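Greseck Touchline Scoreboard - Set-up Guide
Section 4: Match day at a shared ground

4 min read

You have unpacked the board, found the bracket and read the section on fuses. Now comes the part where people are watching. 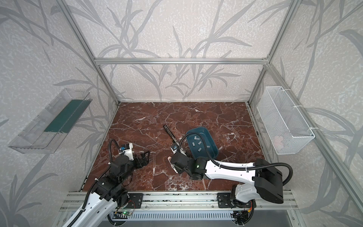 These steps assume a ground with one board and more than one club, as at Vatley, where football and rugby share a pitch and very little else.

Before the teams arrive

1. Switch the board on at the wall, then at the panel. Wait for the two dashes on the display. Pressing things during this stage makes it start again, so hands in pockets.

2. Turn the dial to your sport. The board remembers the last one used. If a football match is showing a conversion, you have skipped this step.

3. Enter the team names, home side first. Each name can have up to 7 letters. Visitors from Trorarstead will appear as TRORARS and should be told before kick-off.

4. Set the length of each half and press LOCK.

Note: The handset works up to 900 metres away. Please stay where you can see the match.

During play

5. Press START on the referee's whistle. The crowd will whistle too. Learn the difference.

6. Add a score with the green key. To take one off, hold the red key for 2 seconds. The delay is deliberate - it covers most offside flags.

7. For stoppages, press PAUSE only if your league stops the clock. If it doesn't, leave the clock alone, however loudly the away bench suggests otherwise.

Caution: Do not press RESET at half-time. RESET clears the score as well as the clock, and a side that was three up will want a word. Use NEXT HALF.

After the match

8. Leave the final score up for as long as the winners like, then hold OFF until the display goes dark.

9. Lock the panel and charge the handset. A full charge lasts 25 hours of play.

Note: Boards bought before July have the older Şimşekoğlu handset, on which the red and green keys are the other way round. Stickers are in the spares bag.

If the board shows E2, the handset and panel have lost each other. Go back to step 1.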